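Open Day at the Flesham Workshop: Your Questions Answered

Last updated June 3, 2020

Thank you for all the messages! We love that so many of you want to come and see what we get up to. Most of what people ask is covered below, and if your question is missing, write to us and we'll add it.

What is the open day, then?

An afternoon when we throw the doors open and let you watch the team at Tokoner teach robots to do household jobs. You can walk round the benches, ask whatever you like and have a go yourself. We've held it once before, and 592 people came through. We'd hoped for a hundred, so the biscuits went early. There will be more biscuits.

Where do I go?

The workshop is at the far end of Gilchrist Yard in Flesham, past the tile shop. Look for the green double doors. If you reach the canal you've gone too far.

Do I need a ticket?

Entry is free, but please book a time slot for the demonstrations. Each one takes 20 people, and that's a firm limit because everyone needs to be able to see. The rest of the building you can wander round as you please.

What will I see?

Four stations, all running through the afternoon. There's the kitchen table, where cups and plates get sorted, the laundry corner (socks are much harder than you'd think), the parcel bench and the bathroom. People laugh when they hear about the bathroom, then they stay there the longest.

Why a bathroom?

It's a job plenty of people would gladly hand over! It's also a lovely hard problem. Everything is white and shiny, the shapes are all curves, and the tool has to get in close without knocking anything. Ilari Heinonen runs this station and could talk about toilet rims until the lights go off. Do ask him why shiny surfaces are such a headache. 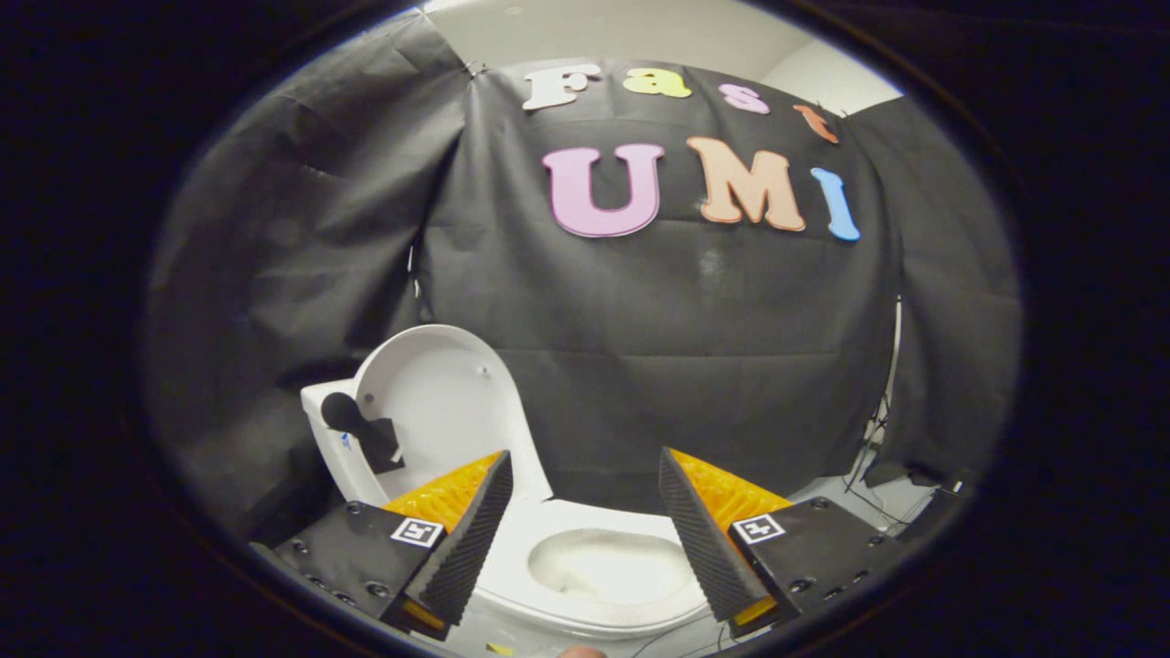 He'll also show you how a person gives the lesson in the first place. You hold the gripper in your own hand, do the job the way you'd do it at home, and the camera on it records what your hand is up to. Do that enough times, in enough slightly different ways, and a robot arm with the same kind of fingers has something to learn from. Our set of recordings for household jobs stands at 2925, and 969 of those are bathroom ones. Somebody's back paid for that.

Can I try the gripper?

Yes, please do! It works with a squeeze, and most people get the feel of it in a minute or two. Children from eight upwards can try it with a grown-up beside them. It's a bit heavy for smaller hands.

Will my recording be kept?

Only if you say so. There's a short form at the desk. If you'd rather not, tell whoever is helping you and we'll wipe it while you're standing there.

Do the robots ever get it wrong?

All the time, and we don't hide it. Last time the arm at the kitchen table put the same cup in the sink and took it out again for most of a demonstration, and the whole room was cheering it on by the end. You learn such a lot from watching one go wrong — far more than from a polished film.

What is Stutanetti?

Our name for the software that turns the recordings into movements. There's a screen by the parcel bench where you can watch it working, with one of us there to talk you through it. You don't need to know any maths.

Is it noisy?

The laundry corner hums and the compressor kicks in now and again. We keep the first hour quieter, with no music and fewer visitors. Ear defenders are on the hooks by the door.

Can I get round in a wheelchair?

Yes, everything is on one level and the stations have wide gaps between them. The accessible toilet is on the left as you come in. (That one is not part of the demonstration.)

Can I take photos?

Of course. Please leave the flash off near the benches, as it upsets the cameras, and ask before you photograph other visitors.

Can I bring my dog?

Assistance dogs only, I'm afraid. There are cables on the floor.

Is there parking?

A little, in the yard. The station is ten minutes on foot and the path along the canal is very pretty in June.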